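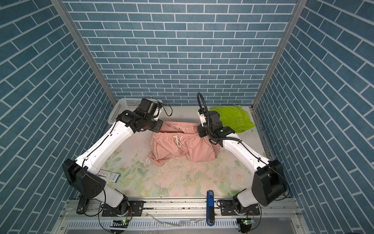
El pantalón se dobla desde la cintura

Casi todas las instrucciones de doblado que circulan empiezan por el bajo. Se juntan las perneras, se levanta el bajo hacia la cintura, se divide en tercios y se guarda. Sostengo que el orden es incorrecto y que buena parte de los pantalones mal doblados que salen de una lavandería doméstica se debe a esa primera maniobra.

La cintura es la única zona de la prenda con geometría estable. Lleva doble capa de tejido, costura perimetral y, en muchos modelos, una goma que devuelve el borde a su longitud de reposo. El bajo, en cambio, es un tubo corto que gira sobre sí mismo en cuanto se suelta. Tomar como referencia el elemento que gira obliga a corregir después, y cada corrección introduce una arruga diagonal a la altura de la rodilla.

El procedimiento que defiendo es sencillo. Se extiende la prenda sobre una superficie plana, se sujeta la cintura por los dos extremos y se tensa en sentido horizontal hasta que las costuras laterales queden en el borde. La tensión debe ser moderada: si la goma se estira más de lo que pide el tejido, al soltar se frunce y arrastra la parte superior de las perneras. Después se lleva un extremo sobre el otro, se alisa la entrepierna hacia fuera - ese triángulo sobrante que casi todo el mundo deja asomar - y solo entonces se pliega a lo largo.

Soon-im Do, con quien compartí durante años la sala de plancha de Ferkside, defiende lo contrario. Su argumento es que el bajo es la parte visible en el cajón y que conviene asegurarla primero. Le concedo el caso del pantalón de vestir con raya marcada, donde la raya manda y la cintura se adapta. En punto, felpa y pijama no le concedo nada. En esos tejidos no hay raya que respetar y la única línea fiable es la superior.

En Ferkside llevé un registro, ya que la discusión se alargaba. De 1.308 pantalones doblados desde el bajo hubo que rehacer 303. No tengo una serie equivalente con el otro método y no voy a deducir de ahí una proporción, pero la causa anotada con más frecuencia fue la misma: cintura torcida respecto al eje de las perneras.

Queda la cuestión de la superficie. Una mesa a la altura de la cadera es preferible a la cama, cuyo colchón cede bajo la mano y falsea la tensión. Un mantel de algodón sirve, siempre que esté bien estirado; el hule resbala demasiado y la prenda se desplaza entera al tirar de un lado. El estampado del mantel es indiferente, salvo que tenga rayas, que ayudan a alinear.

Gun-woo Cheon me objetó en noviembre que todo esto importa poco en un pijama. Puede ser. El pijama es, sin embargo, la prenda que más veces se dobla en una casa, y el error se repite con la misma frecuencia.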